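Guía de puesta en marcha Kurville
Sección 8. Traslado de puntas o tubos entre gradillas

8.1 Alcance
Esta sección describe la tarea de reposición que suele pedirse primero en un banco de laboratorio: pasar piezas de una gradilla a otra. El ciclo se ejecuta con una persona al alcance de la mesa. En la versión de agosto no se considera una tarea autónoma.

8.2 Preparación de la mesa
1. Extienda el paño verde y deje el pliegue fuera de la zona de agarre.
2. Coloque las dos gradillas y sus tapas en fila, al alcance del brazo.
3. Lleve la pinza, abierta, sobre la gradilla de origen. 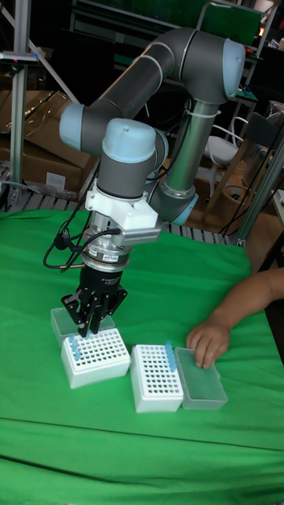
¿Puede el brazo rellenar gradillas sin supervisión durante un turno completo?
Todavía no. Resuelve el movimiento de una pieza a la vez, pero una gradilla desplazada o una pieza inclinada detiene el ciclo y requiere intervención manual.

8.3 Registro de posiciones
4. Seleccione Origen y toque con la pinza cerrada dos esquinas opuestas de la gradilla.
5. Repita con Destino.
6. Guarde la plantilla. La memoria admite 30 plantillas — las de Lornar y Grenov no son intercambiables. 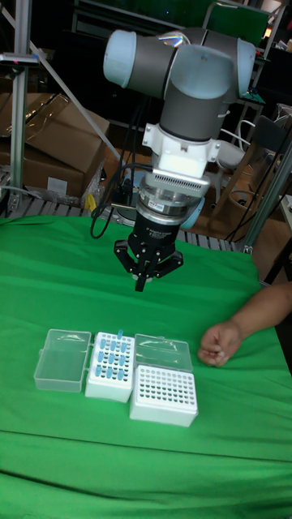
7. Fije la velocidad de aproximación en 17 mm/s para la primera prueba.
8. Compruebe que los cables no rozan la mesa en el punto más bajo del recorrido.

PRECAUCIÓN: no introduzca la mano entre los dedos de la pinza con el ciclo activo. Pulse Pausa antes de corregir una gradilla.

8.4 Inserción
9. Inicie el ciclo en modo Paso a paso.
10. Confirme cada descenso desde la consola. Si la pieza no entra en el orificio, pulse Retroceder; no la empuje.

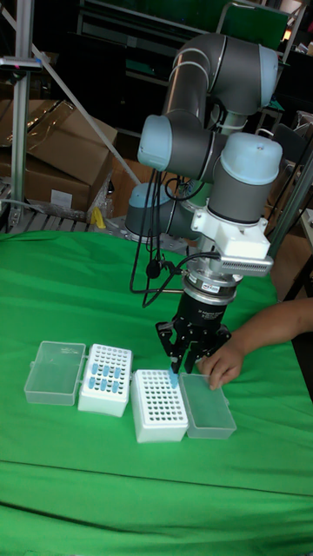 11. Tras ocho inserciones correctas puede pasar a modo Continuo.

NOTA: una persona con práctica termina antes que el brazo. El interés actual está en la repetición y en el registro de errores. Las tapas se abren y se cierran a mano; Quiambao no ofrece rutina para ellas.

8.5 Paradas frecuentes
E2: agarre vacío. Revise la altura de Origen.
E5: contacto lateral. La gradilla se ha movido; repita los pasos 4 a 6. 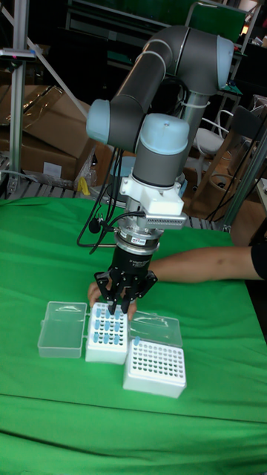 E7: fuerza excesiva al descender. Retire la pieza y examine el orificio.

El contador de la pinza avisa a los 2000 cierres. Anote el aviso y sustituya las almohadillas de los dedos según la sección 11.

Revisión técnica: Elin Eynon y Amado Navarro
8 de diciembre de 2025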